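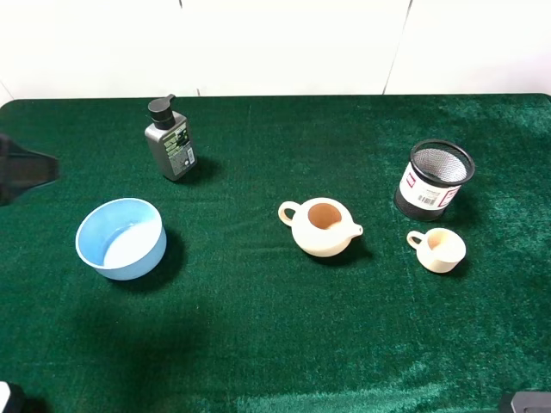
Visit report: Zetine sample rooms, Clutstead

Reading time: 4 min

Print | E-mail this page

Zetine opened its Clutstead building to trade visitors in November. The company buys tableware and desk goods from several makers and checks them before they go into its catalog. I registered for the morning group, which was led by Gunārs Kazlauskienė of the goods-in department. The tour covered receiving, the sample rooms and the packing hall, in that order.

Receiving

Cartons come in on the north side and are opened on roller tables. One carton per pallet is pulled for inspection. The sampling plan is printed on a card at each station, and the cards I read were all the same revision. Rejected cartons go to a wire cage by the door. Lighting in this area was poor, and I would not want to judge a glaze there. Kazlauskienė agreed and said that color is never judged in receiving.

Sample rooms

There are two sample rooms. The first holds shelving only, with 755 numbered bins. The second is for looking at goods on a table, and we spent most of the morning there.

The table is covered in dark green cloth with a short nap. Cloth was chosen over a bare top to protect foot rings and unglazed bases. It has drawbacks. The nap creases, and it catches the light differently depending on which way it was last brushed, so a patch can look paler than the cloth next to it. It also shows lint. The cloth is brushed at the start of each shift and replaced when the creases no longer lie flat.

Goods on the table were mixed: a cream teapot with its lid off, a small cup in the same cream, a light blue bowl, a dark gray pump bottle and a black mesh pen holder with its label still on. The mix follows the order of arrival. The teapot is orange-tan inside, and the difference from the pale exterior is strong enough that Zetine lists both colors in the catalog entry. The spout is short. Kazlauskienė said the pour test is done at a sink down the hall, with 17 fills per sample, and drips are recorded by hand.

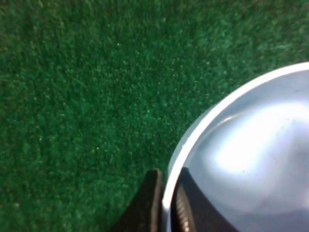 Rim of a pale, glossy bowl against the green cloth.

Bowls take longer than anything else. The rim is checked first by eye and then with a fingertip, going once around in each direction. A glossy interior makes pinholes hard to find under a single lamp, as the reflection hides them, so the bowl is turned and looked at again. I asked whether a matte background would be better in gray. The gray cloth was tried, and pale blue glazes were hard to separate from it at the edge. Green stayed.

Labels are read before they are removed. A label that leaves residue on mesh counts as a fault against the supplier. On plastic bottles the printed panel is rubbed with a dry cloth and then a damp one.

Packing hall

The hall runs two lines, one with Korkby inserts and one with Timmermans dividers. The Korkby line is slower but uses less tape. Drop tests are done on a steel plate at the end of the hall, from up to two meters. We did not see one, as the plate was being re-leveled.

Notes for visitors

Closed shoes are required past receiving. Bags stay at the desk. Parking is behind the building, and the entrance from the main road is easy to miss. A handout with the sampling plan is available on request; mine was missing the page on cup handles, and a replacement came by mail the following week. The next open day has not been announced.

3 comments | 11 shares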